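Waden Butcher-Block Bench Top, 60 in.

Home > Benches & Tables > Tops > Waden 60

Item no. 500-W
Finish: natural, light
Ships: flat, one carton, freight over 54 in.
Updated September 21, 2019

Pale wood top for a craft bench, hobby corner, school workroom. Light enough in color that small parts show up on it. Dropped a bead, find a bead. Same top we've sold since the old shop, new edge profile only.

Sold as top only. Legs are separate, see Prundov frames further down.

What you get

Top, 60 in. long
Mounting screws (bag taped to underside, check before you toss the cardboard)
Small tin of Plultora board oil
Care sheet

What you don't get: legs, vise, drill bits, edge guard. People keep asking about the edge guard. It was for the Delacroix top and that one is gone, we have no more guards either.

Sizes

60 x 30 in. - in stock
54 x 30 in. - in stock, a few with light color variation
Custom cut - email first, no returns on cut tops

Thickness is the same on both. If you are matching an older Waden top put them side by side before you drill. Newer batches run a bit lighter until they've had some sun. They even out.

Load

100 lb evenly spread on the two-leg Prundov frame. 500 lb on the four-leg with the cross bar. Don't hang a vise off the unsupported end of the two-leg. We've had that call.

Finish and scuffs

Comes with one coat of oil on. It will scuff. It's wood, you're working on it. Shallow marks mostly dissapear with fine paper and a wipe of oil, go with the grain, let it sit overnight. Deep gouges stay unless you sand the whole section down.

No polyurethane from us. You can add your own, sand first. Do not put poly over fresh board oil, it stays gummy for weeks.

Water rings: wipe spills when they happen. Old rings, light sanding. Dark rings from a steel can usually don't come out all the way.

Hot glue

Most common question for this top, so it gets its own section.

Drips pop off once they are fully cold. Use a plastic scraper, not a chisel. If a thin film stays behind, a little rubbing alcohol at the edge of it and wait a minute. Then re-oil that spot, the alcohol dulls it.

Nozzle contact is another thing. A hot metal tip laid on bare wood can leave a brown mark. Use a silicone mat or a tile under the gun, or a stand. We carry the Plultora mat in two sizes, the small one is plenty for one gun.

Superglue: sand it. No trick for that.
Acrylic paint: damp cloth right away, otherwise scraper.
Printed parts: fine on the surface, but clip the support bits off first. Sharp leftovers scratch when you slide the piece.

In use

Small assembly is what this top gets bought for mostly. Kits, seasonal stuff, 3D-printed pieces, things that need a spot of glue and room to lay the rest out. Bright parts are easy to pick out on the pale surface, orange and lime especially. White less so, put a dark mat down if you do a lot of white.

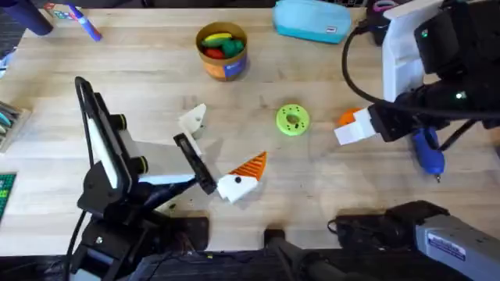

Light butcher-block top with craft parts laid out, incl. the carrot-nose piece and lime-green ring. Blue glue gun at right.

Legs and frames (seperate)

Prundov two-leg, fixed height
Prundov four-leg with cross bar, fixed height
Prundov four-leg, adjustable, comes back in May

All three use the same hole pattern. Top is not pre-drilled, use the paper template in the frame box. Drill from below, mark your bit with tape. Slotted holes go across the width so the wood can move a little with the seasons, leave those screws just short of tight.

Questions we get

Food safe? The oil is, but this is sold as a bench top. Get a kitchen board for the kitchen.

Outside? No. Covered porch also no.

Can I flip it? Yes, if you haven't drilled it. Underside gets one thinner coat of oil, so add another.

Garage ok? Dry garage, yes. Oil both sides twice a year or it can cup.

Do you take the carton back? No.

Returns

Unused and undrilled tops, in original carton, you pay freight back. Damage in shipping: photos of the carton and the top, before assembly please. Small knots and color streaks are not damage.

Related: Plultora board oil, large tin / Plultora silicone mat / Waden shelf, 54 in. / Prundov cross bar, spare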